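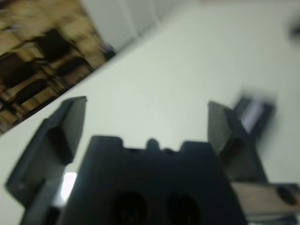

Skollura Wool Throw, Bradham Weave

A plain twill throw in undyed British wool, finished with a short fringe at both ends. It suits a double bed or the back of a sofa.

Size: 200 cm long
Colours: oat, slate
Care: hand wash cool, dry flat

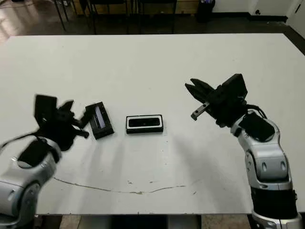
Slate is a shade darker than the Ansari cushion covers, so order a swatch first if you want a close match. Swatches are free, up to 2 per customer.

Orders leave us within 48 hours. Oat is back in stock in August.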